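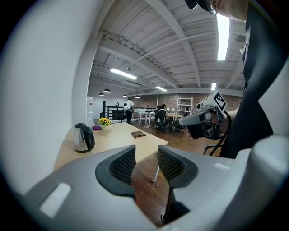 4. Mise en service des pinces à main

Cette section s'adresse aux équipes du club Usila inscrites à l'épreuve de manipulation de la coupe Rindgate. Elle suppose que le poste d'enregistrement est monté (section 3) et que le logiciel Vilix est installé sur le portable de l'équipe. Chaque poste comprend deux pinces : la pince A, tenue par l'opérateur, et la pince B, tenue par le coéquipier.

4.1 Contrôle mécanique

1. Poser les deux pinces sur la table, doigts vers l'avant.

2. Vérifier que les coussinets alvéolés sont en place sur la face interne des doigts. Un coussinet décollé se remplace par paire, même si l'autre paraît sain.

3. Actionner la gâchette à vide, lentement, jusqu'à fermeture complète. Les doigts doivent se rejoindre sans frottement et revenir seuls en position ouverte.

4. Contrôler le serrage du support de marqueur. Utiliser la clé de 2 fournie dans la mallette Kerekes.

ATTENTION : ne pas introduire les doigts de la main entre les doigts de la pince pour tester le ressort.

4.2 Câblage

5. Raccorder le câble au boîtier par l'arrière, connecteur verrouillé.

6. Laisser une boucle souple sous le poignet. Un câble tendu fausse les mesures d'orientation et finit par endommager le connecteur.

7. Faire passer le reste du câble du côté du corps, à l'écart des pieds de chaise et de table.

Remarque : les rallonges de l'ancien poste ne sont pas compatibles. Elles alimentent le boîtier mais ne transmettent pas les données.

4.3 Marqueurs

8. Vérifier que le marqueur carré noir et blanc est plan, propre et lisible en entier.

9. Tenir la pince par l'arrière du boîtier. La main et la manche ne doivent à aucun moment recouvrir le marqueur.

10. Dans Vilix, ouvrir l'onglet Suivi. Présenter la pince B devant la caméra de la pince A, marqueur orienté vers l'objectif, et attendre le passage de l'indicateur au vert.

11. Si l'indicateur reste orange, incliner légèrement la pince B. Les tubes fluorescents du plafond produisent des reflets sur les marqueurs plastifiés ; les marqueurs imprimés sur papier mat sont à préférer.

4.4 Étalonnage de l'ouverture

12. Ouvrir entièrement la pince A et valider par Entrée. La valeur affichée doit dépasser 3 000.

13. Fermer entièrement la pince et valider de nouveau. La valeur doit être inférieure à 40.

14. Répéter les étapes 12 et 13 pour la pince B.

15. Enregistrer le profil sous le nom de l'équipe, sans espace ni accent.

Si la valeur en position fermée se maintient au-dessus du seuil, nettoyer la glissière à sec et reprendre à l'étape 12. Ne pas lubrifier.

4.5 Prise d'essai

16. Placer un objet souple, par exemple un chiffon plié, près du bord avant de la table.

17. Lancer l'enregistrement. Saisir l'objet, le soulever, le reposer, puis ouvrir complètement la pince avant d'arrêter.

18. Relire la séquence. Les deux doigts doivent rester visibles du début à la fin.

ATTENTION : tout appareil électrique posé sur la table, bouilloire comprise, doit être débranché avant la prise d'essai. Aucun récipient ouvert contenant un liquide n'est admis dans la zone de manipulation.

Remarque : une séquence est limitée à 1 000 images. Au-delà, Vilix ferme le fichier et en ouvre un second, que le règlement de l'épreuve ne prend pas en compte.

4.6 Rangement

19. Débrancher côté portable d'abord, puis côté boîtier.

20. Ranger les pinces doigts ouverts, marqueur vers le haut, et reporter tout défaut sur la fiche de la mallette.

Pour le transfert des séquences vers le serveur du club, voir la section 5.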